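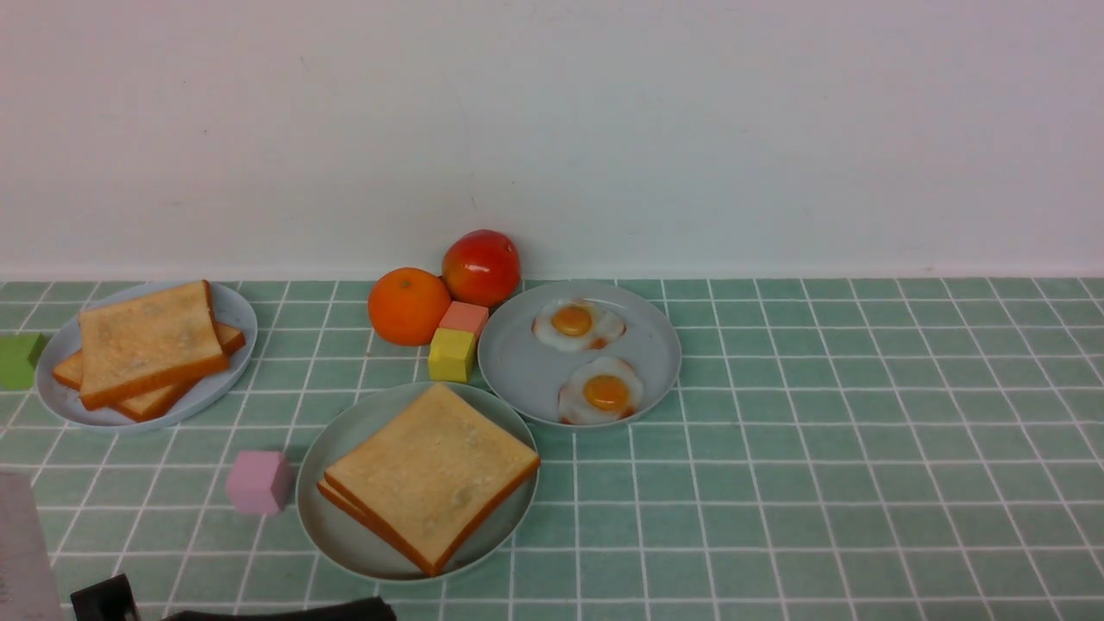 Breakfast club moves to the Clisside hall

From 1 November 2024 the Wevthorpe breakfast club will run out of the Clisside hall instead of the old library annexe. The annexe lease ended in August and was not renewed. The council has given us the hall on weekday mornings during school term, with use of the kitchen, the main room and the small storeroom off the side passage.

Doors open at 7 and breakfast is served until the walking group leaves for school. Children in the walking group need to have their bags packed and shoes on before the bell is rung. If your child is being collected by car, please use the Postby Road entrance and not the lane, as the lane is kept clear for deliveries to the chemist.

The menu stays much as it was. There will be toast every morning, with margarine, Vegemite, honey or jam, plus cereal, milk and whatever fruit is in season. Porridge will be back once the weather turns again next year. We are trialling baked beans on two mornings a fortnight and will keep them if they get eaten. Juice has been dropped on the advice of the school dental nurse. Water and milk are available the whole time.

Bread

Chambi Bakery has supplied our bread since the club began and will keep doing so. They now bake a sandwich loaf with a slightly thicker slice, which holds up better in the four-slot toasters. It comes in white and wholemeal. The gluten-free loaf is kept in the freezer in its own tub and has its own toaster with a yellow sticker on the side. Please do not put ordinary bread in that toaster, even when the others are busy. Crumbs are enough to make some children sick.

If you help with the toast, start at setting 3 and adjust from there. The hall toasters run hotter than the ones we had at the annexe, and the second batch always browns faster than the first. Crumb trays are to be emptied at the end of each morning once the toasters have been unplugged and left to cool.

Costs

Breakfast remains free for every child who turns up, and no form or proof of income is asked for. It costs the club $2000 a term to run, and most of that goes on milk and bread. The rest covers fruit, cleaning products and the occasional replacement appliance. We had 33 children enrolled at the end of last term and there is room for more. Families who would like to contribute can put money in the tin by the door or ask for the bank details at the school office. Groceries are also welcome, provided they are unopened and in date. Please do not bring anything containing nuts.

Enrolment

All families need to fill in a new enrolment sheet for the Clisside hall, including those already on the books. The council's insurer requires it. The sheet asks for two emergency contacts, any allergies or medication, and who is allowed to pick up your child. Blank sheets are at the school office, the Postby Road pharmacy and the hall noticeboard. Children can still come on the first morning without one, but we will ring you the same day.

Helpers

We are short of people for the early shift, which means arriving half an hour before the doors open to fill the urn, set the tables and cut fruit. Anyone working with the children needs a current check. If you don't have one, the school office can tell you how to apply, and you can help with shopping or laundry in the meantime. Tea towels and aprons go home in the blue bag and need to be back before the next session.

The annexe keys should be handed in at the school office. There are still 2 sets missing.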